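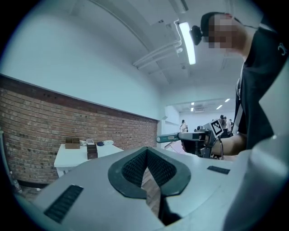
Light grey housing, black textured pads, wooden floor.

Dellia Potting Shed Kit, 1:12 scale
Item no. 1158
Made by Mazurek, sold by Prerenow of Clorkham

A flat-pack shed for people who already have one full-sized shed they can't get into. The Dellia comes as pre-cut card and basswood parts on two sheets, and builds into a lean-to potting shed 18 cm tall and 14 cm wide, with a door that opens if you keep the glue off the hinge.

In the box
2 sheets of parts
Clear acetate for the windows
Shelf, bench and four plant pots
Roofing paper, slate pattern
Instructions, translated with more courage than skill

You will need
Craft knife, cutting mat, tacky glue, a fine brush, tweezers and somewhere to put your elbows. Paint isn't supplied. Two thin coats suit the card much better than one thick one, which makes the walls curl like stale sandwiches.
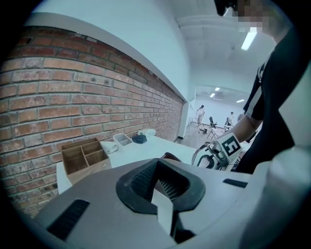 Build time is given on the lid as an afternoon. Allow a weekend, more if you plan to fill the shelves. Dry-fit the roof before any glue goes near it. The left and right panels look the same and are not, and Mazurek has marked them with a letter you'll need good light to find.

Sage green is the usual choice for the outside. Brown looks fine too, and hides fingerprints.

Spares
Lost a pot? Single parts can be ordered by quoting the number printed beside them on the sheet. Write to Mwanahawa Mfinanga in our parts department, who will need to know which sheet it came from. "The small one" covers most of the kit.

Delivery
Next batch due in November. Not suitable for small children, or for anyone who sneezes a lot.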